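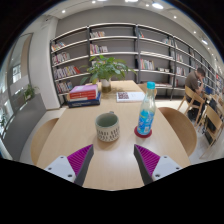
Reading room table with hand-held gripper, mug, plastic bottle and books.

Equipment Planner, Hand-Held Gripper Program (fixed term)

Rundon is hiring one person to plan and run the equipment budget for our gripper work at the Rerkmont site. The job is for 14 months and starts in January. It is a full-time position with a possible extension, depending on next year's budget.

What the job is

We work with ordinary objects in ordinary rooms: mugs, bottles, books, the things people leave on tables. The program now has 19 hand-held grippers and will grow to 80 by the end of the term. Up to now the team leads have ordered parts when they ran out. That worked for a small set of tools and does not work any more. Last year we paid rush shipping on finger pads more than five times, and two sites sat idle while they waited for camera mounts.

You will take over purchasing from the team leads and write the plan for the larger fleet. Most of the first two months will go to finding out what we own, what condition it is in and what it costs us per month to keep it working.

Duties

- Build and maintain the equipment list, including spares, chargers, storage cards and carrying cases
- Get quotes from suppliers and compare them on price, lead time and repair terms
- Work out how fast pads, fingertips and screws wear out and set reorder levels
- Prepare the buy-or-rent comparison for the two robot arms planned for the second half of the term
- Put together the quarterly spending report
- Visit working sites to check tools and talk to the people using them
- Handle returns and warranty claims

Our finger parts come from Derkach and our cases and mounts from Oditz. Both supply agreements are up for renewal during the term. You will prepare the numbers for those talks and sit in on them - the final signature stays with the program manager.

What we are looking for

At least two years in purchasing, inventory or lab operations. You should be good with spreadsheets and able to explain a cost estimate to someone who did not ask for one. Experience with robotics hardware helps but is not required. We can teach you the tools in a week or two. You need a driver's license, and you should be able to lift a packed equipment case.

You do not need an engineering degree. Please do not send one in place of the sample described below.

Hours and place

Full time, with a desk at the Rerkmont office. Site visits take up one or two days a week. Some sites are shared public rooms, so a visit may have to start as early as 8 a.m. Mileage is paid. Up to one day a week can be worked from home after the first two months.

How to apply

Send a resume and one sample of a budget or purchasing plan you wrote yourself, with private figures removed. Two pages is plenty. Address it to Gopinath Bangera, program manager, at the Rundon office in Rerkmont, and put "Equipment Planner" on the first page. Interviews are in person and last an hour. Travel costs for interviews are covered if you keep the receipts.

Last updated: November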